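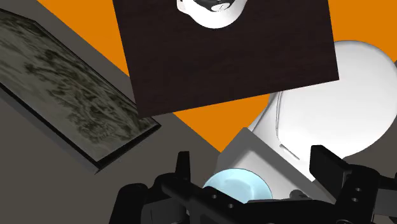
Brostanari, July 31, 2026

The Lotard kitchen scale is the one we reach for when friends tell us they want to eat a little better and have no idea how big their portions are. It weighs up to 3000 grams, runs on 2 AAA batteries, and has a zero button large enough to press with floury fingers.
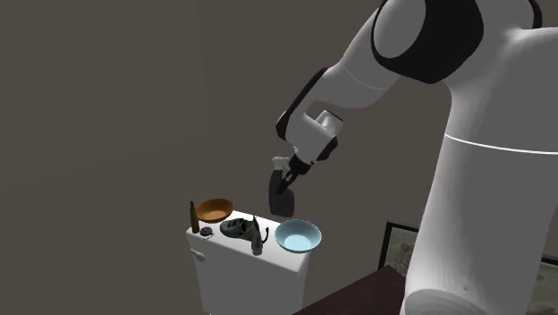 You can also set it to ounces – handy if your favorite oatmeal recipe came down from your grandmother, as ours did. Wipe it with a damp cloth and please keep it out of the sink!

Color: cream or green
Item no. 1174
Made by Katayama, sold by Inasik
Back in stock since June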